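Corkeler packing floor — shift meeting, minutes
May 4, 2023, back office, Stumunham site
Notes by Kasun Wickramasinghe (typed during, sorry for gaps)

Present: both packing shifts, maintenance, front office. Delić dialed in for item 2 only.

1. Last minutes
April minutes OK. Floor mats still not ordered. Carried over.

2. Arm cell, where we are
Two arms, one pink basket, lidded canisters. Delić say the program for loading canisters into the basket is the one to get right first, everything else waits. Trial log for April: 274 canister picks, 130 of them with someone stepping in. Front office wanted to know if that's good. Delić: normal for this stage. Maintenance: not normal if you're the one stepping in.
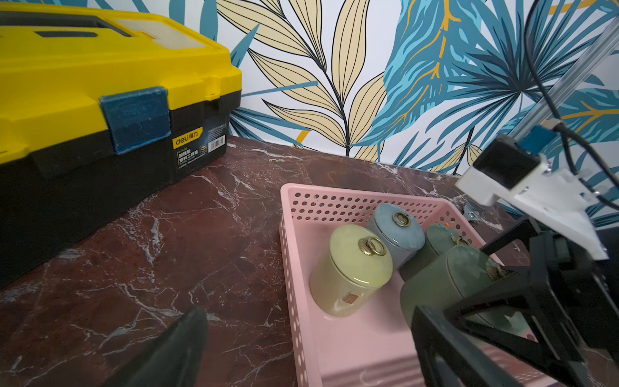 Day shift asked again who is responsible when a glaze gets chipped. Right now it goes on the packer's sheet, same as hand packing. Long discussion. Agreed that anything damaged while the arms are running goes on a separate cell sheet and does not count against anybody's name. Front office to draw up the sheet. Until then write CELL in the margin.

Delić want jaw pressure left alone until they have visited. Nobody to adjust it, both shifts.

3. Stepping in
Night shift has been reaching in while the arms are moving. Has to stop. Pause first, wait for both arms, then hands in. If a canister goes over, same thing, pause and then stand it up. New people to be shown this before there first turn at the cell, signed off by the shift lead.

Question from night shift — does a pause count as downtime on the board? It does at the moment. Everyone agreed thats why people don't pause. Front office will take pauses out of the downtime figure from next week.
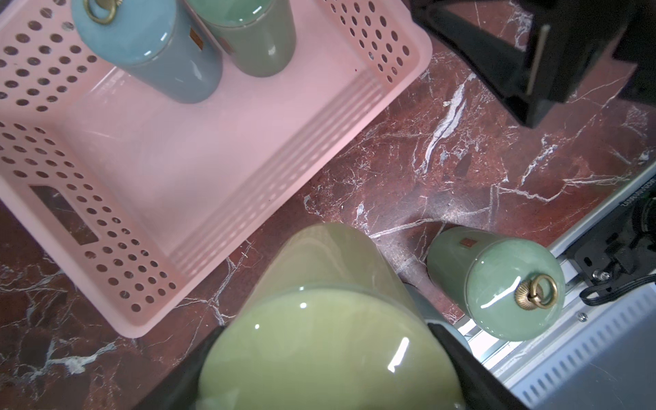
4. Jobs and hours
Biggest item, ran over. Straight question from day shift, are we losing places. Front office answer: no places cut this year, two packing jobs become cell operator jobs, same people get first pick. Asked for that in writing. Will be posted by the time clock.

Cell operator pay not settled. Front office offered same grade plus a training allowance. Day shift said an operator watches two arms and still packs by hand when it stops, so should be the next grade up. No agreement. Back on the agenda next time.

Training is 20 hours per person, paid, inside normal shift. Not on breaks, not at home. Several people asked for that last bit to be minuted so here it is.

Also raised: watching is tiring in a different way than packing. Eyes, standing still. Request for a stool and for swapping over at each break. Stool approved. Swapping left to shift leads, try it both ways and report back

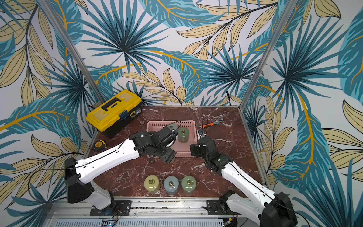 5. Tools and tidying
Hand tools for the cell get their own list. Wrench, tape measure and toolbox are on it, maintenance to add the rest. Sign out, sign back in. Packers are not expected to do repairs on the arms, Skulis has the service contract, number is on the door.

Rail along the front to be brushed out at end of shift. Goes on the night cleaning list — day shift to do it too if there's time.

6. Targets
Front office would like about 300 canisters a shift through the cell by the end of summer. Packers asked that no individual target be set off the back of that number. Agreed for now, to be reviewed. Hand line target unchanged.
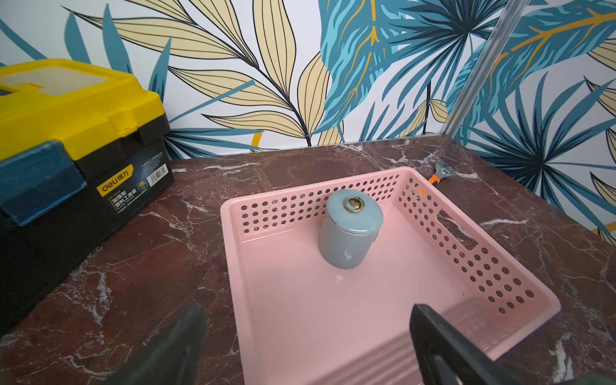 7. AOB
Locker keys, see Kasun. Parking, no change. Request to have a packer in the room when Delić visit, not only maintenance and office. Agreed, one from each shift, names to Kasun.

Actions
Front office: cell damage sheet, pauses off the board, jobs statement in writing, stool
Maintenance: tool list, chase floor mats
Shift leads: pause rule sign-off, swap trial
Kasun: collect names for Delić visit, send these round

Next meeting same room, date to be confirmed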